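티켓 #323
제목: 상자 정리 작업 중 손이 멈춤 / 집기 실패 반복
제품: Tronwood 양팔 유닛 + Billeo 작업 플래너
상태: 보류 (재현 조건 확인 중)
등록자: Henok Ejigu
등록일: 03/11/2018
우선순위: 보통 -> 높음으로 변경됨

증상
칸막이 있는 골판지 상자에 물건 넣는 작업. 오른손이 상자 위까지는 감. 거기서 멈춤. 에러창 없음, 비상정지도 안 걸림. 플래너 로그엔 "target reached"만 찍히고 다음 단계로 안 넘어감.
한참 기다리면 타임아웃. 재시작하면 되는 때도 있고 안 되는 때도 있음.

환경
- 플래너 2월 빌드 (그 전 빌드에서는 이 증상 못 봄)
- 작업 목록: 상자에 넣기, 상자에서 꺼내기, 수건 개기, 컵 옮기기
- 손가락 보호필름 씌운 상태
- 제어 노트북은 유선 연결

해본 것
1) 노트북 재부팅. 변화 없음
2) 케이블 교체. 변화 없음
3) 손 영점 다시 잡음. 두 번은 잘 되다가 또 멈춤
4) 상자를 칸막이 없는 걸로 바꿈 -> 됨. 계속 됨
5) 칸막이 다시 넣음 -> 멈춤
6) 속도 절반으로. 차이 없고 느리기만 함

4, 5번 보면 칸막이랑 관계 있어보임. 근데 왜 에러를 안 내는지 모르겠음. 못 하겠으면 못 하겠다고 로그에 찍어줘야 하는데 그냥 서 있음.

---
댓글 / 지원팀
로그 확인했습니다. 손이 목표 자세에 도달한 뒤 파지 후보를 계산하는 단계에서 대기에 걸린 걸로 보입니다. 칸막이 벽이 있으면 후보가 전부 충돌로 걸러지고, 후보가 0이면 에러 처리로 가야 하는데 2월 빌드에서 그 분기가 빠졌을 가능성이 있습니다. 확인 부탁드립니다.
a) planner.log에서 "candidates" 검색했을 때 마지막 값
b) 멈춘 횟수 / 전체 시도 횟수
c) 필름 벗기고 같은 작업 했을 때 결과

---
댓글 / Henok Ejigu
a) 마지막 값 0 맞음. 멈춘 건은 다 0
b) 전체 62회, 그중 멈춤 13회. 칸막이 없는 상자는 집계에서 뺐음
c) 필름은 아직. 오후에 해볼게요

추가로 물어볼거 하나. 이번에 고객사 Schwaiger 쪽에서 "그럼 집안일이나 포장대 일에 지금 쓸 수 있냐"고 계속 물어봄. 이 티켓이랑 엮여있어서 여기 적음. 제 쪽 결과만 정리하면:

컵 옮기기: 빈 테이블에서는 거의 문제없음. 컵끼리 붙어있으면 옆 컵 건드림
수건 개기: 한 번 접는건 됨. 두 번째 접을 때 모서리를 놓침. 사람이 하면 몇 초인데 로봇은 분 단위
꺼내기: 물건이 서 있으면 됨, 누워 있으면 반반
칸 맞춰 넣기: 이 티켓

포장대에 세워놓고 사람 없이 돌리는건 아직 무리라고 봄. 옆에 한 명 붙어서 멈출 때마다 풀어주는 식이면 가능한데 그러면 고객이 왜 사냐고 함. 이 부분 영업에 그대로 전달해도 되는지?

---
댓글 / 지원팀
전달하셔도 됩니다. 다만 수건 쪽은 저희가 권장 작업으로 올린 항목이 아니니 "시험 항목"으로 표기해주세요. 칸 맞춰 넣기는 수정 빌드 나온 뒤 다시 측정한 수치로 얘기하는 게 낫겠습니다.
필름 테스트 결과랑, 세팅 사진 한 장 부탁드립니다. 상자 위치랑 손 높이 보려고 합니다.

---
댓글 / Henok Ejigu
필름 벗기고 다시 돌림. 11회 정도 했는데 멈추는건 똑같음. 필름은 아닌 듯. 다만 벗기니까 미끄러운 물건은 좀 덜 놓침. 이건 별도 티켓으로 올릴게요.
사진은 필름 씌운 상태 거에요.

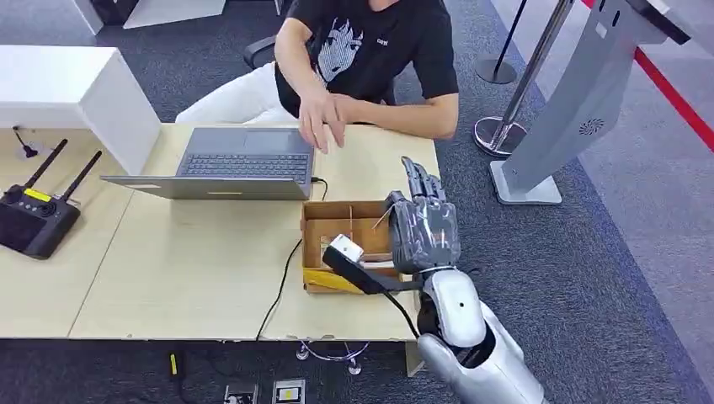
첨부 1. 칸막이 상자 오른쪽 위의 손, 손끝은 위로. 노트북은 상자 옆.

높이는 자로 안 쟀음, 필요하면 말해주세요. 상자는 Brernusport에서 온 거 그대로 씀. 테이블에 고정은 안 했음.

---
댓글 / 지원팀
감사합니다. 이 상자는 벽이 낮은 편이라 벽보다는 칸막이가 문제인 것 같습니다. 충돌 여유값(clearance_margin)이 기본값이면 칸 안쪽이 거의 다 금지 영역으로 잡힙니다. 임시 조치:
- clearance_margin을 기본값의 절반으로
- 접근 방향을 "top only"로 고정
- 타임아웃 짧게
에러 분기 누락은 개발팀에 넘겼습니다. 내부에서도 후보 0에서 멈추는 것 재현됐습니다.

---
댓글 / Henok Ejigu
여유값 절반 + top only 적용. 멈추는건 줄었음. 대신 칸막이를 손가락으로 밀어서 상자가 조금씩 돌아감. 상자 돌아가면 다음 칸 좌표가 틀어짐. 고정하면 될거 같긴 한데 현장에서 상자마다 고정할 수는 없음.
매번 상자 위치 다시 인식하게 하는 옵션 있나요? 매뉴얼 찾아봤는데 못찾음

---
댓글 / 지원팀
플래너 설정에 "relocalize_each_cycle" 있습니다. 기본은 꺼짐이고 매뉴얼에는 아직 없습니다. 켜면 사이클이 느려집니다. 켜고 돌린 로그 올려주시면 그걸로 이어서 보겠습니다. 그때까지 보류로 둡니다.

---
댓글 / Henok Ejigu
켰음. 지금 돌리는 중. 끝나면 로그 올림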